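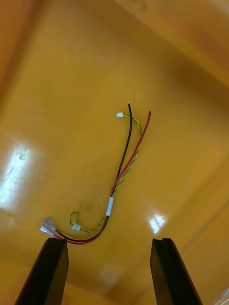 I went to the county health board hearing last night so you didn't have to, and wow, it ran long. The question was whether to keep paying for the Pinach walk-in clinic once the state money dries up in June. You'd think that would be quick!

It wasn't. Lutfa Samarakoon, who chairs the board, opened by saying she wanted everyone heard, and 94 people had signed up to speak. I lasted until 11 p.m. (my parking meter did not).

The fight is really over who gets to decide. Commissioner Malou Mikkelsen says the board can't commit county dollars without a vote of the full commission. Samarakoon says it did exactly that two years ago for the Mudaliar Street vaccine site and she never heard a peep. They went back and forth on this — politely, mostly — for a good chunk of the evening.

My own view? Mikkelsen is probably right on the rules, and I still want the clinic open. The petition to save it had 335 signatures when I left, mine included.

The board votes at its next meeting. I'll be there again, with more quarters this time and a sandwich.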